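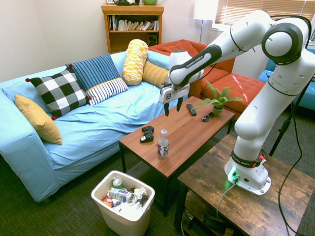 Which finger set copes better with ordinary household objects, Hallden or Lovari? The Lovari set, and by a margin that delighted us: over 1160 grasps, it dropped far fewer thin items.

Figure 2. Living room setup: the Franka Emika arm on its side table, gripper above the coffee table with a game controller, bottle, remote, sunglasses and potted plant.

4.2 Finger comparison

We ran 16 objects through both sets under the same Guerra controller. Sunglasses were the best surprise! Hallden fingers tended to push them along the wood, while Lovari fingers slid under one arm and lifted cleanly.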